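3장. 가정용 반려동물 자동급수기 처음 설치하기

상자를 열어 보시느라 수고 많으셨습니다. 새 물그릇이 집에 들어오는 날은 고양이도 강아지도 괜히 들떠서 포장지부터 밟고 다니기 마련이지요. 이 장에서는 Clident 급수기를 꺼내서 첫 물을 채우고, 아이가 새 그릇에 익숙해질 때까지의 과정을 차근차근 안내해 드립니다. 성격이 급하신 분도 3.2의 세척 순서만큼은 꼭 지켜 주세요.

3.1 놓을 자리 정하기

1. 평평하고 단단한 바닥을 고릅니다. 두꺼운 러그 위에 두면 본체가 기울어 수위 표시가 틀어집니다.
2. 화장실(모래 상자)과는 되도록 멀리 떨어뜨립니다. 고양이는 특히 이 부분에 까다로워서, 한 방에 같이 두면 며칠씩 입도 대지 않는 아이가 있습니다.
3. 전원선이 벽을 따라 지나가도록 정리하고, 남는 선은 바닥판 뒤의 홈에 감아 둡니다.
4. 사료 그릇과는 조금 간격을 둡니다. 사료 부스러기가 물에 들어가면 필터가 빨리 막힙니다.

참고: 두 마리 이상 키우시는 댁에서는 구석보다 양쪽에서 다가올 수 있는 자리가 좋습니다. 겁이 많은 아이는 등 뒤가 막힌 곳에서 물 마시는 것을 싫어하거든요.

3.2 첫 세척과 필터 준비

1. 물통, 윗접시, 펌프 덮개를 분리합니다. 윗접시는 시계 반대 방향으로 살짝 돌리면 빠집니다.
2. 분리한 부품을 미지근한 물과 중성세제로 닦고 충분히 헹굽니다. 거품이 사라진 뒤에도 한 번 더 헹궈 주시면 마음이 놓입니다.
3. Kosine 필터를 봉지에서 꺼내 깨끗한 물에 11분 동안 담가 둡니다.
4. 흐르는 물에 필터를 흔들어 검은 가루를 씻어 냅니다. 활성탄에서 나오는 가루이니 놀라지 않으셔도 됩니다.
5. 필터를 펌프 덮개 위에 얹고 가장자리를 골고루 누릅니다.

주의: 본체 바닥판과 전원 어댑터는 절대 물에 담그지 마십시오. 더러워졌을 때는 전원을 뽑고 물기를 꼭 짠 천으로 닦습니다.

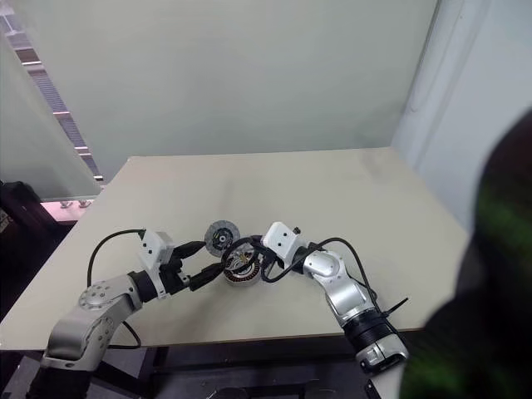 3.3 물 채우고 전원 켜기

1. 물통을 바닥판에 올리고 '딸깍' 소리가 날 때까지 누릅니다.
2. 안쪽의 가는 선까지 물을 붓습니다. 이 선까지가 700ml이며, 그 위로 넘치게 부으면 윗접시를 덮을 때 물이 새어 나옵니다.
3. 윗접시를 덮고 시계 방향으로 돌려 잠급니다.
4. 어댑터를 꽂고 앞면 단추를 한 번 누릅니다. 초록불이 켜지고 잠시 뒤 물이 올라옵니다.
5. 처음에는 펌프 안에 공기가 남아 꾸르륵 소리가 날 수 있습니다. 전원을 껐다가 다시 켜기를 두세 번 되풀이하면 대개 조용해집니다.

주의: 물이 없는 상태로 펌프를 돌리면 모터가 상합니다. 주황불이 깜박이면 바로 전원을 끄고 물을 보충해 주세요.

3.4 아이와 인사시키기

사실 기계를 조립하는 일보다 이 부분에서 전화를 더 많이 주십니다. 저희 고객지원실의 Ekrem Karaca는 상담을 하면서 늘 '쓰던 그릇을 치우지 마세요'라는 말부터 드린답니다. 새 물건을 경계하는 것은 아주 자연스러운 일이니 서두르지 마시고 아래 순서를 따라 주세요.

1. 첫날은 전원을 끈 채로 물만 채워서, 쓰던 물그릇 옆에 나란히 놓습니다.
2. 둘째 날부터 낮 동안만 약한 흐름으로 켭니다. 단추를 길게 누르면 세기가 바뀝니다.
3. 스스로 다가와 마시면 조용히 칭찬해 주시고, 억지로 얼굴을 가까이 대게 하지는 마세요.
4. 일주일쯤 지나 잘 마시는 모습을 확인하신 다음에 옛 그릇을 치웁니다.

참고: 나이 든 아이나 키가 큰 강아지에게는 별매품인 Takavska 받침대를 권해 드립니다. 높이가 68mm라서 목을 덜 숙이고 마실 수 있습니다. 받침대의 고무발 네 개가 모두 바닥에 닿았는지 손으로 한번 흔들어 보시고요.

주의: 하루가 지나도록 어느 그릇에서도 물을 마시지 않거나, 반대로 갑자기 물을 지나치게 많이 찾는다면 급수기 탓으로만 여기지 마시고 다니시는 동물병원에 문의해 주십시오.

3.5 등록과 부품 주문

바닥판 뒷면의 스티커에 적힌 번호를 등록해 두시면 필터 교체 시기를 문자로 알려 드립니다. 교체용 필터의 주문 번호는 662번이고, 펌프 안의 고무 패킹은 Stankevičius 규격품만 맞습니다. 비슷하게 생긴 다른 패킹을 끼우면 틈으로 물이 스며 나올 수 있으니 번거로우시더라도 꼭 확인하고 주문해 주세요. 매일 하는 손질과 펌프 분해 청소는 4장에 적어 두었습니다.

개정일: 2025-08-12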